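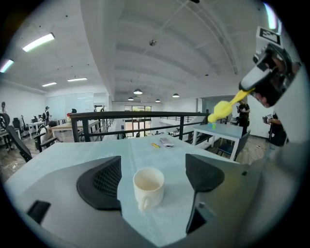
So you're basically a garage for grippers, somebody said to me on the stairs in February, and I've been pinching it ever since when people ask what Distetti does. I'd been using a much longer answer with the word "calibration" in it twice.

About us

Hello! We're Distetti, we're in Kakness, and we set up, look after and mend one thing: the Zaki hand-held gripper kit. A Zaki is a pair of grippers you hold in your own hands. You squeeze, the fingers close, you pick up a mug or a toy and put it down again, and the recordings go off to teach a robot arm how to do the same sort of job. Other people build the arms. We look after the part with the handle.

I started the company on my own, at one end of a table I was meant to be sharing, with a set of small screwdrivers and a Zaki that wouldn't close straight. It took me most of a week to find out why (a bent pin in the left finger, so small I'd looked at it several times and thought it was fine). By then I'd had the whole thing to bits so often that I could do it while talking on the phone. Word got round that there was someone in Kakness who could do that, and boxes began to arrive. They still do, some of them very badly packed.

How a kit gets set up

People are often surprised by how ordinary this bit is. A new kit comes out of its box and goes on the table, and the first job is the fingers. I open and close each gripper slowly, watching whether the two pads meet along their whole length or only at the tip. If they only meet at the tip you can hold a pen all day long and drop every mug you try. There's a screw under the pad for this and it wants a quarter turn at a time. Go gently with it! The thread is softer than it looks.

Next come the tags, the square black-and-white ones. They tell the software where the gripper is and which way it's pointing, so a tag has to sit flat on its mount and stay there. I press down each corner with a thumb and look along the edge. A lifted corner is enough to send a kit back to the bench. The tags get wiped with a dry cloth, never a wet one, and I'd rather people left a bit of dust on than went at them with kitchen spray.

Then it's the view from the gripper itself. Both fingers should be in it, one on each side, with the gap between them in plain sight. Then a few practice goes with everyday things: a mug by the handle, something soft and squashy, something small enough to be annoying. A fresh pair takes me 30 minutes from lid off to first good grasp. A pair that's been posted loose in a carrier bag takes the afternoon, and I do keep asking people to stop doing that.

The last step is Rekorora, our own little checking program. It runs through the first recordings and flags any where the tag drops out of sight or the two hands don't agree about the time. I wrote the first version in a hurry and it shows. The buttons are in a silly order and everyone has got used to them now, so I'm scared to move anything.

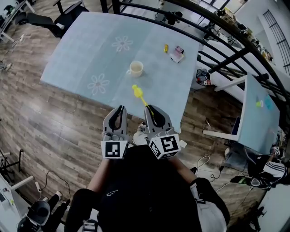

Surely the pads last for ages if you only pick up light things, a reader wrote under our page on spares, and I can see why you'd think so, but weight has very little to do with it. Pads go because of grit and grease. Biscuit crumbs are dreadful. Hand cream is worse (it gets on the mug, then the mug gives it to the pad, and by lunch the grip has gone slippery and everybody is blaming the software). I wipe ours down at the start of a session and again before they go away, and I change them at 875 grasps, which is a number I settled on after wearing out a great many and keeping a tally in the back of a notebook. You might get more out of yours. If your table is clean and your hands are dry, I'd expect you to.

What to look for is a shiny patch. A tired pad goes glossy where it has been doing the work, and the texture flattens out. Run a fingernail across it, and if you can't feel the ridges it's had enough. Swap both pads on that gripper together, even if the other one seems all right, or the fingers will start meeting off-centre and you'll be back at that quarter-turn screw.

Cables! I nearly left them out. Keep spare cable off the patch of floor where people are standing, or at least run it along one side, and leave a bit of slack at whatever end moves. Most of the sockets I replace were pulled, and most of those were pulled by a foot. If you hear a click when you step back, stop and look before you carry on.

The other thing that comes in a lot is the handle. People hold them tightly when they're new to it, and the trigger side wears first. Tape is perfectly fine on a handle. I say so because we get apologetic notes about it, as if we'd be cross. Put tape anywhere you like that isn't a finger, a tag or a vent, and if you've found a way of wrapping it that suits your hand, tell us, because we'll copy it.
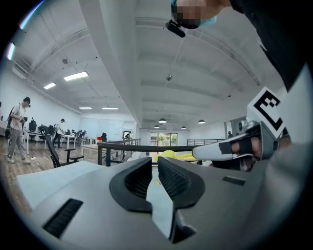

4 min read

What happens when you send one in

Email first, please, even if it's only a line. Say which hand it is, left or right, and what it did in your own words. "Goes crunchy when I let go" is a really useful thing to read! It saves me guessing, and crunchy nearly always means the return spring.

When it arrives I open it up on the bench, clean everything that can be cleaned and check the spring, the pin, the pads and the tag mount in that order. If it's a small job I just do it. If it's bigger I'll write to you before I touch anything. You'll get it back with new pads on, a note of what I found and the old parts in a little bag, in case you want to see them. A few people have told me they throw the bag straight out, which is fair enough.

We carry 19 kinds of spare part for the Zaki, and the ones that run out are always the tag mounts and the short screws for the pads. If you run several pairs, order those before you need them. I'd also keep one spare gripper that lives in the box and comes out only when another has gone wrong. People raid it for bits, I know. Try to put them back.

We don't mend robot arms, and we can't help with the training side, though I do like hearing how it's going. We're happy to show you how to do the pad change and the tag check yourself, either by video or round the table in Kakness. Bring your own kit if you come, along with the things you normally pick up. A gripper set up on our mugs can behave quite differently on yours, particularly if yours have those thin handles.

The kettle's usually on before ten. Ring the lower bell, the top one has never worked.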